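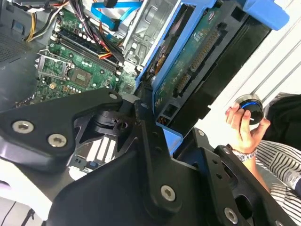 工单 2809:拆机任务的示教数据回放对不上,夹爪总是偏一点

最后更新:2020年7月13日

先说情况,免得大家往上翻。我们这边在给 Penrose 攒拆旧台式机的示教样本,目标很朴素:让它学会伸进机箱、找到硬盘那一侧、捏住东西、退出来。样本采了51条,采的时候看着都挺顺,可是一回放就露馅了,夹爪走到硬盘架附近就开始往主板那边歪,歪得不多,但足够让指尖蹭到铁皮边。我当时第一反应是谁把腕部相机碰了,结果查了半天,事情比这个烦。

我把折腾的过程按顺序记下来,哪步有用哪步白干都写了,后面接手的同事可以少走点弯路。

【第一轮:怀疑标定】

重新跑了一遍手眼标定,棋盘格贴平,灯也换了位置。残差很小,小到我都不好意思再怀疑它。回放,还是歪。这一下午算是白搭,不过顺手把旧的标定文件归档了,目录里以前有三个同名的(到底谁起的名字啊),现在只留一个。

【第二轮:怀疑夹爪松了】

把手指板上的内六角螺栓都检查了一遍,有一颗确实能再拧小半圈,我高兴坏了,以为破案了。拧紧,回放,歪的量一模一样。好吧。中间关节也晃了晃,没有旷量。顺便提醒一句:拧完一定要让夹爪空开合几次再上任务,我有一回忘了,开合行程的零点没刷新,多查了一个钟头的假问题。

【第三轮:看时间戳】

这里总算有点意思了。我把图像和关节角画在一张图上,挑夹爪突然停住的那一刻来对。关节角已经停了,图像里它还在动,差了3帧。3帧听着没什么,可是在机箱里面,夹爪离硬盘架就那么一点距离,转过去的时候差3帧就是差一个指尖的宽度。而且慢速示教的时候几乎看不出来,动作一快就明显,这也解释了为什么我自己采的几条没事(我手慢),别人采的几条歪得厉害。

接着查延迟从哪来。采集机上的录制程序是 Clatis,我们用的还是去年10月那版,它给图像打的时间戳是写盘时刻,不是曝光时刻。盘一忙,时间戳就往后飘。把写盘缓冲加大以后好了一些,从3帧变成1帧左右来回跳,但跳比固定偏还讨厌,固定偏我起码能减掉。

【第四轮:真正改掉的地方】

1. 时间戳改成从相机驱动里取,不再用写盘时间。配置里那一项默认是关的,打开后要重启录制程序,光点“应用”不生效。我点了四遍才去看日志。

2. 录制目录从共享盘挪到本机固态盘,晚上再统一同步过去。

3. 每条样本开头加一个对齐动作:夹爪在机箱外面快速合一下再张开。后处理脚本找这个合拢的瞬间,图像和关节各找一次,相减就知道偏多少。超过一帧的直接标红,不进训练集。

改完以后我重新采了10条,回放全都从硬盘架旁边干干净净地过去了,没有一条蹭到。真的,看着它不歪的那一刻我在椅子上转了一圈!

【旧样本怎么办】

那51条没有对齐动作,没法自动算偏移。我的做法是找每条里夹爪第一次完全停住的地方,手动对一下。能对上的就补偏移继续用,对不上的(多半是动作全程没停过的)就丢进“待定”文件夹,先不要删。有人问能不能干脆让网络自己学会这个延迟,我的意见是别。延迟是跟着硬盘忙不忙走的,今天学会了明天就换个样,学它干嘛。

还有几件小事,跟时间戳没关系,但都是这次翻样本翻出来的:

机箱里的线最好每隔几条就拨动一下位置。有一批样本线束一直是同一个走向,模型特别依赖它,线一挪就不知道往哪伸。我试过把电源线往旁边推了一把,它直接停在半空发呆。

机箱别老放同一个角度。转一转,推近一点,拉远一点。看着像瞎摆,但对它有好处。

失败的也请留着,标上“失败”就行。我看到有人采坏了就当场删掉,太可惜了,抓偏以后怎么退回来,这种动作我们缺得很。

备注那栏请写人话。“ok”“ok2”“ok新”我实在猜不出区别。

【还没解决的】

Costisbridge 那边的第二套采集台用的是另一款相机,驱动里取不到曝光时刻,暂时只能靠对齐动作硬算。我给 Bulevham 的支持邮箱发了信,问固件能不能升级,目前收到的是自动回复。在有说法之前,那一台采的数据请单独放,文件夹名里带上台号,不要和这边的混在一起训练。

工单状态我先改成“部分解决”。等那边有消息我再来更新,谁要是先碰到类似的偏移,麻烦把日志贴上来,连同当时的磁盘占用一起,截图也行。

本站使用 Cookie 来记住您的登录状态和工单筛选条件。继续浏览即表示您同意。[接受] [管理设置]

评论(4)

采集台二号:我们这台今天也加了对齐动作,前两条合得太慢,脚本没找着。合快一点就好了。

夜班同步:共享盘那个太真实了。白天别人一拷东西我这边就掉帧,我还以为是网线的问题,换了两根。

楼主 回复 夜班同步:网线留着吧,早晚用得上。你那边的旧样本也请跑一下时间戳那张图,脚本我放在工具目录里了。

路过学习:请问对齐动作要不要在训练前剪掉?我没剪,结果它现在每次开工前都先夹一下空气。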